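Potholes and Who Pays for Them: A Study of Durnis Avenue
Project report by Ritu Vishwakarma and Ravindra Pant

Why we picked this topic

Both of us ride the same bus down Durnis Avenue every morning, and if you have ever tried to drink coffee on that bus you already know half of our report! The road has been patched so many times that it feels more like a quilt than a street. We wanted to find out how often drivers ask the city to pay for a bent rim or a blown tire, and how often the city says yes.

How we got our numbers

The city clerk's office in Hamham was very kind to us and let us read through the log of road damage claims, which holds 1391 entries for the whole city. We sorted them by street (this took far longer than we had planned, and Ravindra would like it known that he did the second half) and found that 445 of them named Durnis Avenue. We also talked with 12 drivers at the Konstantinidis tire shop, who were happy to tell us all about it while they waited.

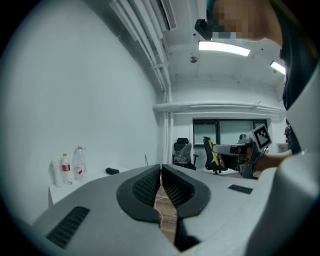
What we found

Most of the Durnis Avenue claims were turned down. The reason given again and again was that the city had no earlier report of that pothole, so it could not be expected to have fixed it. We thought this was a little hard on the first unlucky driver to find a new hole. Of the drivers we talked with, 10 had never filed a claim at all, and several of them didn't know there was a form.

The worst stretch by far was the block beside the Imotier warehouse, where heavy trucks turn in all day long. Claims there went up in the spring and had dropped off again by July.

What we would change

We would like to see the claim form on the front page of the city website, and a simple map of the potholes already reported, so that a driver can check before filing. We would also like the Imotier block repaved properly instead of patched one more time. Our claims table, sorted by street, is at the back of the report, along with the questions we asked at the tire shop.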